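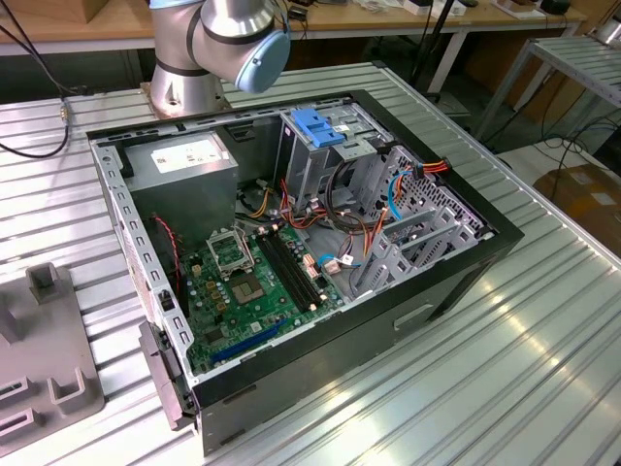
The Gemley office closed its computer room this summer, and the old desktops are being taken apart for parts before the shells go to the Trutstead scrap yard. Each tower is laid on its side with the side panel off, which makes the cables easier to sort. The one in this gallery has an empty CPU socket with the bracket standing open, two black memory slots beside it and a blue expansion slot nearer the edge. The power supply is still in its corner – the red, orange, yellow and black wires all start near there.

Power supplies go on the Nirkine shelf for testing. Memory and drives are logged by Eulalia Alarcón, and anything with a working fan is kept until October. Screws go in the jar by the door, sorted by thread if you have time. Green boards are boxed separately and weighed at the end, under lot number 1309.

Last updated: 31/08/2023

7 shares | 2 comments

Comments

godoy_parts: Check the capacitors before you keep any of those boards. I had a batch from the same years and half of them were bad.

M. T.: Is the blue drive latch spoken for? Mine snapped and I can't find one anywhere. Happy to pay postage.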